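About Haworth Gripper Care
We set up, look after and mend hand-held gripper tools, one pair at a time.

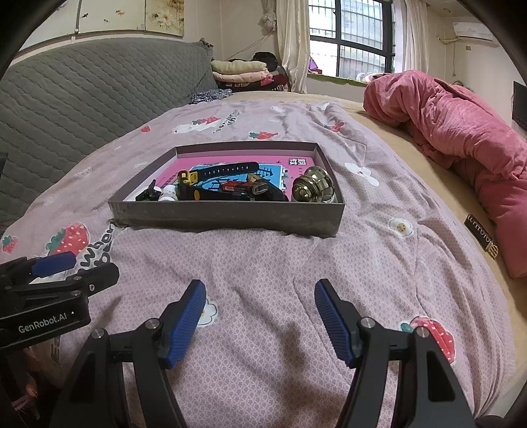

Colin Rowbotham reckons any gripper that needs a service plan was badly made to start with. He has told us so more than once, and we think he's half right. Plenty of plans, including a few we used to sell, are a rag and a signature.

So we sell less. A pair comes in and Jad Mansour strips the linkages, cleans the pivots and looks for side play. Worn pins get changed. Fingertip pads get changed when the ribs have gone smooth, whatever the calendar says. Then the arms are set so that both tips meet square, and the pair is opened and closed 40 times before we check it again. If it has drifted, we start over.

We don't believe in "self-adjusting" linkages. Our workshop at Skalholm has a drawer full of them. We're also wary of the Kukar method, which has you oil everything every 8 hours. Most of that oil ends up on the pads.

A full service takes some 12 working days, longer in November. We will tell you if a repair isn't worth the money. Bring both grippers, please, even if only one is playing up.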